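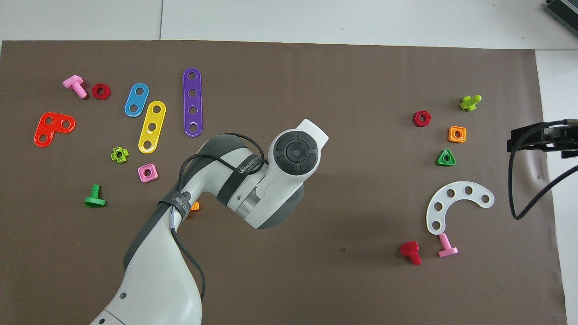

Zitden workshop, August
Octavian Văduva

Iron gall batch 9 is the one! I had half given up on the 1751 recipe after the last lot went to sludge, but Tetsuya talked me into cracking the galls coarse and leaving them in rainwater a good deal longer before the vitriol went in, and what a difference. It goes on a pale gray-brown, nearly invisible on the laid paper, and then you look away to refill the pen and the line has gone dark behind you. I wrote out the same sentence until my hand hurt just to watch it happen.

Notes while I remember them:

Strained twice through the old linen, not the coffee filters (they clog, and they tear when you squeeze). Gum arabic went in last, dissolved first in a bit of the warm liquor. Ratih thinks I'm still heavy on the gum and she may be right, the downstrokes have a shine when you tilt the sheet. Will try a little less in the next one.

Tested on three papers. Lovely on the Matei rag, crisp edges, no feathering. The Pravov offcuts drink it up and it spiders along the fibers, so they need more size before they're any use. The cheap copier stuff did better than it had any right to.

Quill beats the steel nib for this. The nib already has a brown bloom on it after one afternoon, so rinse it, and please don't leave it standing in the jar, Tudor.

Jar 23 on the window shelf is the same ink with a clove in it against mold. Jar 2 has none. Leave both lids on! I want to see which one grows fur first.

Still to do: strips for the light test, half of each under card. Reinaldo has more oak galls drying in his attic and says they're the hard blue kind, picked before the wasps got out. Can't wait to get into those. Need another bag of gum too, and string.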